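差し込みパネル「Pludex」体験モニター募集(6月実施分)

部品を溝に合わせて、まっすぐ差し込む。奥まで入ったところで手を離す。たったこれだけの動作に、わたしたちは毎日夢中になっています。Astowでは、差し込み作業の練習用パネル「Pludex」をいっしょに触って、使い心地を聞かせてくださる方を募集します。工場や保守の仕事をしている方はもちろん、工具をほとんど持ったことがない方も大歓迎です!

Pludexは、機器の保守や組み立てをこれから覚える人のためのパネルです。現場では、機器の扉を開けて部品を抜き、新しいものを差し、扉を閉めるという仕事がとても多いのに、落ち着いて練習できる機会は意外とありません。本物の機器で練習すると止めてはいけないものが止まってしまうし、机の上で部品だけ触っても、差し込むときの感触は覚えられません。それなら差し込むところだけを取り出した道具を作ってしまおう、というのが出発点でした。

試作は今も続いています。枠の高さを変え、角の丸みを変え、隣との間隔を変え、そのたびに社内で取り合うようにして試しています(昼休みが終わっても戻ってこない人がいます)。ただ、社内の人間はもう手が慣れすぎてしまいました。初めて触る人がどこで迷い、どこで「お、入った」と感じるのかを、ぜひ横で見せていただきたいのです。
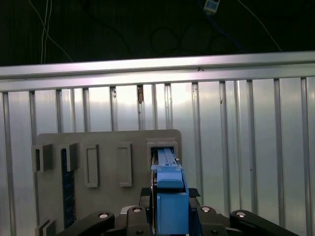 差し込み作業でいちばん話が盛り上がるのは、実は「入口」です。奥の構造は見えませんから、手は入口の縁を頼りに位置を探します。縁が低いと手がかりが足りず、高すぎると今度は隣の部品を持つ指に当たります。パネルの右端の口に青い部品を合わせるとき、左に並ぶ縦長の枠が空いていると、盛り上がった縁どりの形を目で確かめながら手を動かせます。部品のほうにも工夫の余地があって、上の明るい青の部分にはギザギザの縁があり、ここを見て向きを覚える人もいれば、下の角ばったところの形で覚える人もいそうです。みなさんはどちらでしょうか。わたしたちの間でも意見が割れていて、決着をつけたいと思っています。

体験していただくこと

当日は次のような流れで進めます。全部で50分です。

・受付と説明
会場に着いたら、担当のNikola Vlachouがお迎えします。お茶を飲みながら、当日の内容と記録の扱いについてご説明します。わからないことはこのときに遠慮なくどうぞ。

・まずは自由に触る
説明書を読まずに、パネルと部品を好きなように触ってみてください。この時間がわたしたちにとって一番の宝物です。「こっち向きだと思った」「ここで一回止まった」といったひとことを、思いついたまま声に出していただけるとうれしいです。黙って集中したい方は、黙ったままで大丈夫です。

・立って差す、座って差す
同じパネルでも、立って使うときと座って使うときでは腕の角度がまるで違います。高さを変えながら、楽な姿勢ときつい姿勢を教えてください。利き手と反対の手でも試していただきます。これがなかなか面白くて、反対の手のほうが丁寧に入る方もいるんです。

・抜く
差すことばかり書いてしまいましたが、抜くほうも同じくらい大事です。力まかせに引くと部品が傾いて途中で引っかかります。どこをつまむと抜きやすいか、つまむところが足りているか、感想をお願いします。

・下から見上げて差す
今回から加わった新しい課題です。保守の現場では、機器が頭より高いところにあることが珍しくありません。首を反らし、腕を上げ、照明のまぶしさに目を細めながら手探りで位置を合わせる、あの姿勢です。会場には灰白色の筐体を高い位置に構えた場所を作りました。筐体の底は青く、その向こうは天井の照明パネルで、明るい光を背にして見上げることになります。青いところと手元の位置関係が逆光の中でどう見えるか、率直に教えてください。腕が疲れたらすぐに下ろしてくださいね。

・おしゃべり
最後に椅子に座って、感想をうかがいます。アンケート用紙もありますが、書くのが苦手な方は話すだけでかまいません。聞き手が書き取ります。
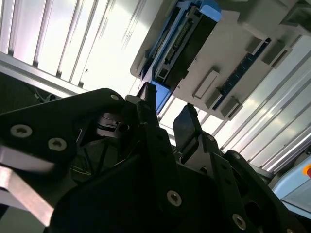 こんな方に来ていただきたい

経験は問いません。これまでの募集では、経験のある方から「やることが簡単すぎて役に立てないのでは」、経験のない方から「足を引っぱるのでは」という、正反対のご心配をいただきました。どちらも心配ご無用です。

・機器の保守、組み立て、検査などの仕事をしている方、していた方
・これからそういった仕事に就きたい方、学校で学んでいる方
・模型、手芸、パズルなど、手を動かすことが好きな方
・左利きの方(いつも人数が足りません。ぜひ!)
・手が大きい方、小さい方
・普段から手袋をして作業している方。いつもの手袋をお持ちください
・細かいものが見えにくくなってきたと感じている方

18歳以上で、日本語か英語で感想を伝えられる方なら、どなたでもご応募いただけます。下から見上げる課題は、肩や首に不安のある方は省いて参加できます。応募のときにひとこと書いておいてください。当日その場で「やっぱりやめておく」と言っていただいても、謝礼は変わりません。

謝礼と交通費

謝礼はおひとり3000円です。体験が終わったあと、会場でお渡しします。交通費は2000円を上限に実費をお支払いしますので、ご利用の経路を控えておいてください。車でお越しの場合は、建物の裏手に停められます。

もうひとつ、ささやかですが「1000回カード」というものを用意しています。差し込みを一回するごとに印をつけていくカードで、1000回に届いた方には、お名前を試作室の壁に貼らせていただきます(希望される方だけです)。一度の体験ではとても届きませんので、何度か通ってくださる方向けのお楽しみです。前回の募集からずっと来てくださっている方がもうすぐ届きそうで、試作室ではちょっとした騒ぎになっています。

会場

Moodley棟1階 試作室

通りから見ると倉庫のような建物で、初めての方はたいてい一度通り過ぎます。入口に「Astow」の札が出ていますので、そちらを目印にしてください。室内は土足のままで大丈夫です。車いすの方は正面の段差にスロープをお出ししますので、着いたら呼び鈴を鳴らしてください。立って行う課題は、パネルの高さを下げてそのまま体験していただけます。

服装は動きやすいものでお願いします。袖口が広い服は部品の縁に引っかかることがあるので、まくれるものが便利です。指輪や腕時計は、課題の間だけ外していただきます。小さな箱をお貸しします。

実施時期と時間

6月中に実施します。開始時刻は午前10時、午後2時、午後6時の三つから選べます。仕事帰りの方は午後6時の回がおすすめです。日にちは、ご応募をいただいたあとに候補をお送りして相談しながら決めます。お友だちやご家族といっしょの参加もできますが、体験そのものはおひとりずつ順番に行います。待っている間は、これまでの試作品を並べた棚をご覧いただけます。失敗作もそのまま置いてあって、どれも勝手に触ってかまいません。縁を高くしすぎて誰の指も入らなくなったものなど、わたしは大好きです。

記録について

体験の様子は、手元を中心に記録させていただきます。部品がどの角度で口に近づき、どこで止まり、どこで入るのかを、あとから見直すためです。お声も感想の整理に使います。お顔が入った部分は社外に出しません。記録の使い道は受付のときに書面でご説明し、ご納得いただいてから始めます。体験のあとで気が変わった場合も、ご連絡いただければ削除します。

あわせて募集:試作室の手伝い

モニターとは別に、試作室で部品の準備や記録の整理を手伝ってくださる方も募集しています。こちらは短時間のお仕事で、週に何回来られるかは相談して決めます。主な内容は、課題ごとにパネルと部品を並べ直すこと、抜き差しした部品の傷みを調べること、感想を書き起こすことです。

傷み調べは地味に見えて、とても発見の多い仕事です。角のどちら側が先に白っぽくなるか、溝のどこに擦れた跡が出るかを見ていくと、使った人の手の癖が浮かんできます。虫めがねをのぞくのが好きな方には、きっと楽しんでいただけるはずです。次の試作の寸法を決める打ち合わせにも出ていただきます。意見はどんどん言ってください。隣り合う口の間隔を今の寸法に広げたのも、手伝いの方が打ち合わせで言い出したことでした。

仕事の条件は面談のときに書面でお見せします。Princess Manalastasが面談を担当します。履歴書は要りません。最近自分で直したもの、作ったもの、分解して戻せなくなったものの話を、ひとつ用意してきてください。

なお、Pludexの次には「Staltar」という兄弟分のパネルも控えています。こちらは差し込んだあとに回して留める方式で、まだ紙の型を切っている段階です。手伝いの方には、この紙の型の頃から付き合っていただくことになります。何もないところから形が決まっていく時期で、いちばんわくわくするところです!

応募方法

Astowのサイトの応募フォームからお申し込みください。次のことを書いていただけると、その後のやりとりが早く進みます。

・お名前と連絡先
・モニター、手伝い、またはその両方のどれを希望されるか
・ご希望の時間帯
・利き手
・普段の仕事や趣味で、何かを差したり抜いたりすることがあるか(家電の電池交換でも、ゲームのカセットでも、何でも)
・見上げる課題を省きたい方は、その旨

最後の欄は自由記入です。「この差し込み口だけは許せない」という身近な機器のお話があれば、ぜひ聞かせてください。みんなで読んで、うなずいています。

お返事は、モニターの方にはNikola Vlachouから、手伝いの方にはPrincess Manalastasからお送りします。お返事が届かないときは、迷惑メールの箱をのぞいてから、フォームでもう一度お知らせください。モニターは定員になりしだい締め切りますが、左利きの方と手袋をお使いの方は、そのあともしばらく受け付けています。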